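Chapter 9
Pile Fabrics in the Home

By the end of this chapter you should be able to:
explain how a pile fabric differs from a flat one
tell cut pile from loop pile by sight and touch
read a care label for a plush item and choose a washing method
estimate how much cloth a simple throw or table cover will take

Most of the fabrics in the last 3 chapters were flat. Their yarns crossed or looped through one another, and the surface of the cloth was simply the outside of those yarns. A pile fabric has something extra. Fibers or loops of yarn stand up from a base cloth and cover it, so that the hand meets the pile first and may never feel the base at all. Towels, velvet, corduroy, carpet, and plush blankets are all pile fabrics.

The base cloth is called the ground. It can be woven or knitted. A woven ground holds its shape well and is common in upholstery. A knitted ground stretches and costs less to make, and most inexpensive throws are built on one. When you examine a sample, turn it over and look at the back before you look at the front. The back will usually tell you which kind of ground you have.
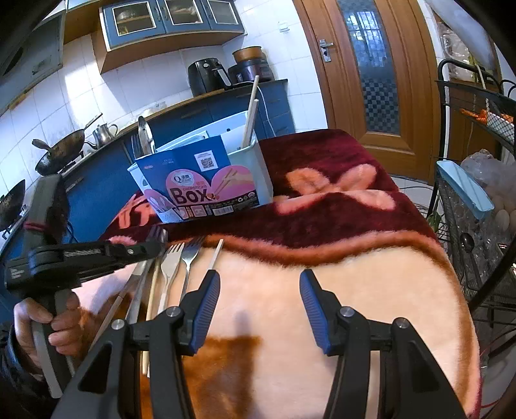
Figure 9.1 A fuzzy cloth with a large pale pink motif outlined in rust-orange, used to cover a table.

Pile is described by its height and its density. Height is measured from the ground to the tip of the fiber. Density is the amount of fiber standing in a given area. A tall pile that is thin will part when you bend the cloth and show the ground between the rows. This fault is called grinning. Dense pile hides the ground, wears longer, and weighs more.

Color can be added at several stages. Yarn may be dyed before the cloth is made, or the whole cloth may be dyed one color, or a pattern may be printed on the finished face. Printing on pile is harder than printing on flat cloth. The dye has to travel down the fiber, and if it stops near the tip, a paler color will show when the pile is brushed the wrong way. Fine lines tend to blur at the edges. Designers who work on plush learn to use big shapes and wide outlines.

Leonie Pichler, a pattern designer at the Ruchti mill, draws her flowers at full size on the wall and stands at the far end of the room to check them. Any detail she can't see from there is taken out. Her Miritora range was first drawn in 9 colors and went into production with fewer, after Benedikt Oberholzer in the print room ran test lengths and found that two of the browns could not be told apart on the pile.

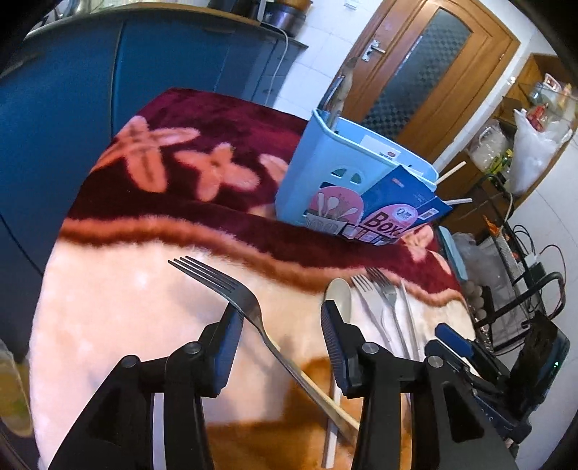 A throw is sold for the bed or sofa, but many households use the same piece in several ways over its life. It may begin on a bed, move to a couch, and later serve as a table cover or a floor mat for a child. Each use puts a different strain on the cloth. Sitting crushes the pile. Dragging wears it away. Food and drink sink between the fibers and are harder to lift out than they would be from a flat tablecloth.

Crushed pile can often be raised again with steam and a soft brush. Melted pile cannot. Polyester and acrylic fibers soften under heat, and a hot pan or iron leaves a hard, shiny mark that will not brush out.

In the workshop at the end of this chapter, you will test samples cut from a throw 55 inches wide. Read the steps first and keep your offcuts. You will need them again in Chapter 10.

Words to know: ground, pile height, density, grinning, nap

9.1 How Pile Is Made

There are two main ways to raise a pile. In the first, extra yarns are worked into the ground as it is made. In the second, the surface of a finished cloth is brushed with fine wires until fiber ends pull free. The second process is called napping, and we will begin with it.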